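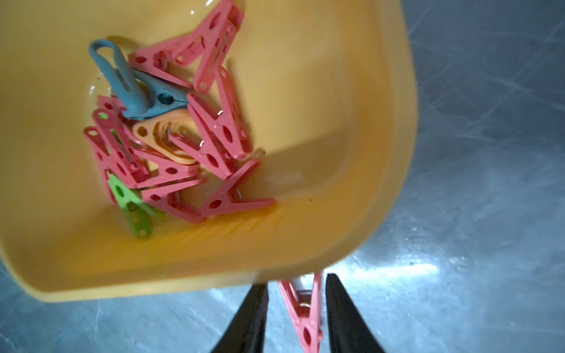

Why does wet laundry dry even when it's cold outside?

Water doesn't need to boil to leave your socks. It sneaks off a tiny bit at a time, at almost any temperature, and the sneaking is called evaporation.

Water is made of molecules, which are far too small to see and never hold still. (You may have a brother like this.) Some jiggle faster than others. Every so often a fast one at the surface breaks loose and floats away into the air. Do that a ridiculous number of times and you have a dry sock.

What makes it go faster?

Warmth helps, because warm molecules jiggle harder. Wind helps a lot too. Without wind, the damp air hangs around the shirt like a guest who won't find his coat. A breeze shoves it along and brings in drier air.

Spreading things out matters as well. A towel rolled in a ball on the bathroom floor will stay wet for ages, as your parents may have mentioned.

What if it freezes?

Pants on a line in freezing weather can go stiff enough to stand up by themselves. They still dry, slowly. Ice can turn straight into vapor without melting first, and that trick is called sublimation. It's a good word to say at dinner.

Try it yourself

Wet two washcloths and wring them out the same way. Hang one up flat. Fold the other into a small, sad square and leave it on a plate. Check both every hour and write down how they feel.

Blažena Čierny's class ran this test in October with a third washcloth in front of a fan. The fan won. The folded one was still damp the next morning and smelled like a pond.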